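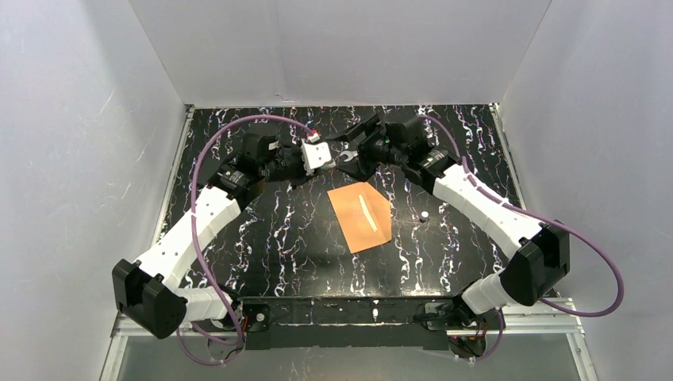 Black marbled top, white panels on three sides, thin white strips where they meet.

Workshop > Surfaces > Marbled Tops and Side Panels

Print this page | E-mail this page

How to Give a Tired Worktop a Marbled Face and Three White Walls
By Ruaridh Lennox

Marble is heavy, cold and expensive, and it stains if you so much as mention lemons. Marble-pattern film comes on a roll and goes over almost any flat top in an afternoon. It will fool no geologist. It will hide the ring left by a paint can in April, and that's what most of us are after.

These notes cover a top that sits inside three panels, one at the back and one down each side. If your table stands in the open, skip the panel section and be grateful.

What you need

Marble-pattern adhesive film, a bit more than you measured for
Three white panels, cut to height
Thin white edging strip for the two sides
Wood filler and 600-grit paper
A felt-edged squeegee
A sharp knife with spare blades
A steel rule longer than your patience
Painter's tape
White caulk

I use the black film from Zillitz, chiefly because the shop in Stotmont stocks it and I don't like paying postage on long tubes. Drustino makes one that's thicker and easier to lift and lay again. It also costs more, so you'll treat it with a respect the cheap roll never gets.

Choosing which way the pattern runs

Do this before you cut. Streaky marble patterns have a direction, and you'll be looking at it for years. Wavy lines running from front to back make a shallow top look deeper. Lines running side to side make it look wider, and a little like a river in flood. I prefer front to back. Unroll a length, weigh the corners down and go make coffee. If it still looks right when you get back, mark the underside with an arrow.

Black film with white veining is forgiving about dust in the air and merciless about dust underneath. A crumb under black film looks like a pea under a bedspread. Faint colored streaks, the purple sort for instance, are easier to live with than they look on the roll.

Preparing the top

1. Take everything off it. Working around the one heavy thing you don't feel like moving is a false economy, and you'll end up with a seam there.

2. Wash the surface with dish soap and warm water, rinse, and leave it overnight to dry.

3. Fill the dents. Let the filler harden for as long as the tub says. The tub is right.

4. Sand with the 600-grit until a hand passed over the top catches on nothing. Then wipe it down twice, the second time with a fresh cloth.

5. Check that the back corners are a true 90 degrees. Mine never are. If yours aren't either, fit the film to the front edge and let the error collect at the back, where it can be discreet.

Laying the film

6. Cut the film 2 inches oversize all the way around. Tape the far edge in place so the piece can't wander.

7. Peel back around 11 inches of the backing paper and no more. Pulling off the whole sheet at once feels efficient for as long as it takes the film to stick to itself, your sleeve and the dog.

8. Squeegee from the middle outward in short strokes. Peel a little more paper, squeegee again, and carry on to the front.

9. Small bubbles can be pricked with a pin and pressed flat. Large ones mean lifting the film back to the bubble and laying it again, slowly, with whatever language helps.

10. Trim with a new blade against the steel rule. Change the blade when it starts to drag. Old blades tear the film, and the tear always heads inward.

Shanthi Khondokar, who taught me to do this, warms curled edges with a hair dryer on its low setting and presses them down with the heel of her hand. I've tried a heat gun. Use the hair dryer.

Putting up the panels

Stand the back panel first and the sides second, so that the sides pin the back in place. Screw them to the frame of the table from outside if you can reach. If you can't, angle brackets at the bottom will do, though you'll have to look at them.

White panels are lovely for light. They throw it around and you can see what you're doing. They also record every brush of a sleeve or a tool handle. Faint gray scuffs arrive early, and they keep coming. Satin paint wipes down better than flat, and a melamine sponge takes off most marks along with a little of the sheen, so go gently and do a whole panel at a time. Spot cleaning leaves a bright patch that looks worse than the scuff did. Past a certain point I stop cleaning and call it soft shading.

Finishing the sides

The cut edge of the film is the weak spot, and the join between top and wall collects grit. A thin strip down the left and another down the right takes care of both. White against black makes a crisp line and matches the panels, which saves a decision.

Cut each strip slightly long and shave it back. Glue it with a narrow bead, press, tape, and leave it alone until the next day. Where the wall bows away from the strip, run in white caulk and smooth it with a damp finger. I used Vaher caulk on my last one and have no complaints apart from the nozzle, which I cut too wide, and that was hardly Vaher's doing.

Looking after it

Wipe with a damp cloth and a drop of soap. No scouring powder and no acetone. Lift heavy things when you move them, since dragging will score the film, and a score across wavy lines shows up far more than one that runs along with them. Don't cut on it without a mat. If you do gouge it, save the offcuts from step 10: a patch cut through both layers at once, with the streaks lined up, takes some finding afterward. I keep my offcuts rolled up behind the door, pattern side out, with the arrow still on the back.

Related: Filling Dents Without Making More of Them

Contact us | Copyright Ruaridh Lennox, January 30, 2022 | Back to top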